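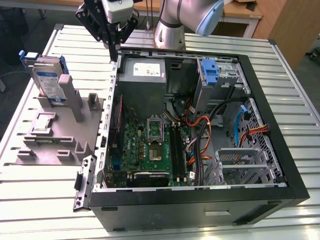
An open desktop computer on its side, with a hard drive standing next to it.

The Spare Key

By Merike Jõgi
6 Jul 2018
Reading time: 2 minutes
Print this page | E-mail this page

Kaja had been left the shop in Orndale by her uncle Indrek, along with the flat over it and a tin of keys. The keys had no labels. She spent most of June trying them in every lock she came across.

One opened the yard gate. One opened the meter cupboard. A small brass one fitted nothing at all, and she put it on the windowsill by the kettle.

Kwesi Dogbe came by on the Tuesday to look at the shop computer. He had done the accounts for Indrek and wanted the old ledgers. He took the machine away in the back of his car and brought back a printed list two days later.

"It's all there," he said. "He paid his bills. There's one thing I can't place."

He put his finger on a line near the bottom of the page. Every year her uncle had sent 3290 to someone called Mockus, in Pludden. The last payment was 3493.

"Rent?" said Kaja.

"He owned this place."

"Then I don't know."

Pludden was 10 miles off, on the bus that went round by the reservoir. She went the next morning with the brass key in her coat. Mockus was a boatyard. A woman in a green jumper was painting a door, and she wiped her hands when Kaja gave her name.

"You'll be the niece," the woman said. "I'm Reet. He said you'd come sooner than this."

"He never told me about it."

"No. He wasn't a talker."

She led the way down past the sheds to a row of lockers and a short jetty. At the end of it lay a small boat under a grey cover. Reet pulled the cover back. The seats had been varnished, and there were two cushions and a flask in the bottom.

"He came on Sundays," said Reet. "He didn't go far. Out to the island and back."

Kaja had worked in that shop every summer until she was nineteen. On Sundays he had told her he was at the wholesaler's.

The brass key opened the third locker. Inside were the oars, a waterproof coat and a pair of boots. She held one of the boots against her own shoe. It was her size, and the price ticket was still on it.

"Can you row?" asked Reet.

"No."

"It's flat today."

Kaja looked at the time of the next bus, which was ten past four. Then she sat down on the jetty and began to unlace her shoes.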